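Section 4: Hanging and Setting the Triramton Wall Clock

By now you should have the clock out of its box, the pendulum wrapped safely in its sleeve, and the little bag of hardware somewhere you won't lose it (a saucer is good). Putting the clock on the wall is the part people tend to rush, and we do understand, because you've waited for it and you'd like to hear it tick! But a pendulum clock is fussy about being level, and a quiet half hour spent now will save you a good deal of getting up and down on the stepladder later.

What you will need for this section
The wall hook and both screws from the hardware bag
A screwdriver, a pencil and a small level
A soft cloth or a pair of clean cotton gloves
The winding key, which is taped inside the door

Choosing the spot

1. Pick an inside wall if you have one. Outside walls get chilly in winter and warm up in summer, and the clock will run a touch fast or slow along with them.

2. Stay clear of radiators, fireplaces, and any door that gets slammed. My own Strickland model hung beside the back door for years and stopped every time the kids came home from school.

3. Find a stud. The hook must go into solid wood. If you have no choice but plaster or drywall, use an anchor rated for at least 300 pounds, and please ask at the hardware store if you aren't sure what you're holding.

Caution: Never hang the clock from a picture nail, a plastic stick-on hook, or wallpaper molding.

Hanging the case

4. Mark the wall with your pencil at a height where you can reach the winding holes comfortably with both feet on the floor. You'll be winding this clock every week for a long time, so go by your own reach and never mind what looks right over the sofa.

5. Drive both screws through the hook plate until it sits tight against the wall. Give it a firm downward tug.

6. With the door latched and the pendulum still out, lift the case with both hands and lower it gently onto the hook. A second person is a great help here.

7. Lay the level along the bottom rail and nudge the case left or right until the bubble settles in the middle.

Fitting the pendulum

8. Put on your gloves, or hold the pendulum in the cloth. Fingerprints etch into the brass over time, and no amount of polishing will quite take them out again.

9. Open the door and reach in behind the dial until you feel the thin steel leader. Slip the pendulum hook through the slot at the bottom of it. You should feel it seat. If it wobbles, lift it off and try again, and be patient with it, as the slot is narrow.

10. Draw the pendulum 2 inches to one side and let go. Now listen. You want an even tick and tock, like somebody walking comfortably down a hallway. If it sounds like a limp, shift the bottom of the case a hair to one side and listen again.

Note: The Flellden and Pestgate models share this case but have a shorter pendulum. Do not swap pendulums between clocks, even if they seem to fit.

Winding and setting the time

11. Wind the right-hand arbor first (that's the time side) and then the left (the strike side). Give each one 9 half turns, slowly, letting the key come to rest between them.

12. Move the minute hand forward to the correct time, pausing at each hour and half hour so the clock can finish striking.

Caution: Do not turn the minute hand backward past the hour. This can bend the strike lever.

13. Check the clock against a reliable one after a full day. If it's running slow, turn the nut under the pendulum bob to the right. If it's fast, turn it to the left. One full turn is plenty, and then leave it alone for another day before you fiddle with it again.

If you need a replacement key or leader, ask for part 152 and tell us which model you have. Wanda Nakamura at our parts desk will be glad to talk you through the fitting. Section 5 covers weekly care, and moving the clock safely when you change houses.

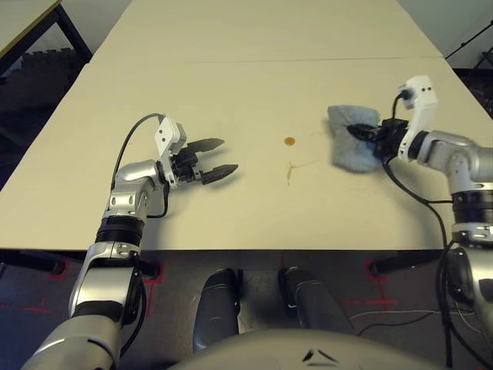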